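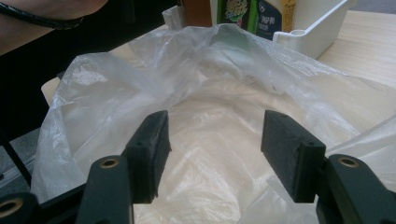
How to pack a thin carrier bag so it gets home in one piece

317 shares
19 comments

I packed bags at the Tavares shop every Saturday as a student, and for a good few years after that I did it for my own family without giving it a thought. Then last February I carried a bag up to my aunt's flat, and on the second landing the bottom went and a bottle of orange juice bounced down every single stair to the front door (it survived, which says a lot for the bottle and very little for my packing). I had become lazy! So I went back to doing it properly, the way I was taught, and I've been meaning to write it all down ever since.

It's a method for the light, crinkly sort of carrier bag, the kind that weighs nothing and folds up to the size of a teabag. Stiff shopping bags are much more forgiving and you can more or less throw things into them.

First, open the bag

It sounds silly to give this a step of its own, but most of the trouble starts with a bag that was never opened properly. Thin plastic clings to itself. Lay the bag on the table and rub the top edge between your finger and thumb until the two sides slide apart, then put your whole hand in and push gently down to the bottom corners. If one of the corners is still folded inwards, all the weight ends up on the fold, and you'll find the bag leans to one side however carefully you fill it.

Please don't do the big flap in the air to fill it with wind. I know it's satisfying, but the side seams don't like it, and if you're anything like me you'll knock something off the counter.

When it's open, roll the top edge outwards and down a little, like a sock. The mouth will stay open by itself for long enough to get the first couple of things in, and you'll have both hands free.

If you're carrying anything with a hard edge, a liner is a kindness. A sheet of clean paper or an old tea towel folded flat across the bottom will do nicely. I keep a couple of worn-out tea towels in the drawer just for this, and they go in the wash with everything else.

Get everything out where you can see it

This was Odair Batista's great rule. He ran the till next to mine, and he wouldn't let a single thing go into a bag until all of it was standing in front of him. I use a shallow tray at home, and I stand the shopping up in it with the tall things at the back. Then I can tell straight away what's heavy, what's going to get crushed and whether I need a second bag. (If you're wondering whether you need a second bag, you need a second bag.)
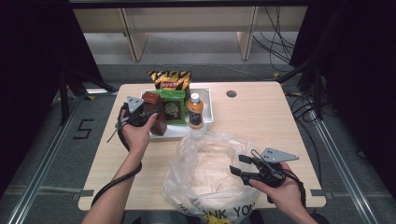
Bottles and drinks go in before anything else. Check the cap first, and give it a proper turn even if it's never been opened. Then lower the bottle in upright with your hand round the neck, and let go only when you can feel the base resting on the table through the plastic. Dropping it the last inch or two is what splits the bottom.

One bottle goes a little to one side, and two go side by side in the middle. Don't lay a bottle down to make it fit, however tempting it is. It rolls, and whatever you've put next to it gets rolled on.

After the bottle come the square and blocky things: a box of biscuits, a slab of cake in its wrapper, a packet of tea. Stand them on their ends against the bottle so that they prop it up. Turn the corners inwards, towards each other, and keep the flat faces against the bag. A sharp cardboard corner pressed on thin plastic will be through it before you reach the bus stop.

Bags of crisps and other puffy snacks go in last, and they go in standing up. People like to lay them flat across the top like a lid, and I did too for years, but as soon as you gather the handles the sides squeeze in and you get a bag of crumbs. Slide them down beside the bottle instead, where there's usually a tall narrow gap doing nothing. Hold the packet by its top seam and wriggle it, and don't press on the middle.

If the side of the bag flops in over what you've already packed, stop and pull it back out before you carry on. Otherwise the next packet catches on it and drags the whole lot down.

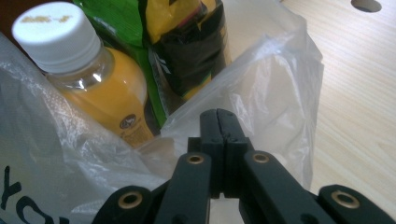 Now unroll the top edge, gather both handles and lift the bag just clear of the table. Leave it hanging for a moment and have a look underneath. You want the bottom gently rounded. A point sticking out means that something has turned, so put it down and shift that one item (there's no need to start again). Have a look at the handles as well: if they've gone thin and stringy already, take the heaviest thing out and carry it under your arm.

When you get home, unpack in the opposite order, light things first, and flatten the bag while it's on the table. Smooth it lengthways, fold it in half twice and tuck it in the drawer. A bag with a hole in it can still line a small bin.

A reader called Josué Andrade wrote to ask about chilled food. I put it all together in one bag, close up against the other cold things, and that's the bag I unpack first. Eggs I carry separately, in my hand, like a nervous person.

877 people found this useful
Share 317
Comments 19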